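3.2 Gripper Setup and Maintenance

The collection cell consists of two hand-held grippers, a table, and a logging computer running the Barkex recorder. Both grippers have parallel fingers driven by a linkage and carry replaceable pads on the inner faces. This section describes how the pair is prepared before a session, what is checked between sessions, and which repairs were needed over the collection period. The recording format and the annotation procedure are covered in Section 4.

Each session starts with a jaw calibration. The operator closes the fingers fully, holds them shut until the recorder reports a stable reading, and then opens them to the mechanical stop. The two readings define the zero and full-scale values of the aperture channel. If either value differs from that of the previous session by more than 6 encoder counts, the calibration is repeated. A second failure takes the gripper out of use until the linkage has been inspected. The offset is never corrected in software – an early version of the recorder did so, and it hid a loose pivot screw for several days in September.

After calibration, the operator performs a short grasp check with one object in each gripper. Soft and rigid objects are used together, as in Figure 3, so that pad compression and finger alignment can be judged in the same recording. A soft object should deform evenly against both pads. With a rigid cylinder, the operator tilts the gripper slowly and looks for rotation of the object between the fingers. Any rotation is noted in the session log along with the gripper number. 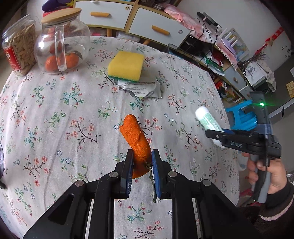 Figure 3. Grasp check at the table, seen from the camera on one gripper. An orange foam object is held between its blue pads; the second gripper holds a white cylindrical tube.

Pad wear was the most common cause of a failed grasp check. The pads are attached with thin double-sided tape, and the adhesive tends to creep toward the fingertip under repeated side loads. Once the pad edge extends past the finger, the closed position shifts and the calibration no longer holds. We replace both pads on a gripper at the same time, even when only one is worn, and clean the finger faces with alcohol before applying the new tape. The fingers are then clamped on a flat spacer for 20 minutes. Skipping the clamping step led to early peeling in all cases where it was tried.

The linkage screws are checked every Tuesday with a torque driver. No thread locker was used on the first build, which was assembled from the Clinetti drawings without changes. The pivot screws backed out under normal use, and the resulting play appeared in the aperture signal as a dead band on reversal. Low-strength thread locker solved the problem and still allows the arms to be taken apart by hand. After reassembly, the fingers must move through their full range under their own spring force; binding near the closed position usually means that the washers on one side have been left out.

The camera mount is inspected for play but is not removed during routine service. Removing it requires a new camera-to-finger calibration, done with a printed board in the Clerkbridge tool. When the mount did have to come off, we discarded the old transform entirely – small changes in seating angle were enough to move the projected fingertip off the finger.

Of the 881 sessions recorded, 86 were preceded by some form of service beyond the standard calibration. Most of these were pad changes. The rest involved screws, a worn return spring, and connector faults at the handle. Connector faults were the hardest to find, as they produced short gaps in the aperture channel while the video remained intact. The recorder now stops when such a gap is detected, and the affected session is recorded again after the cable has been replaced.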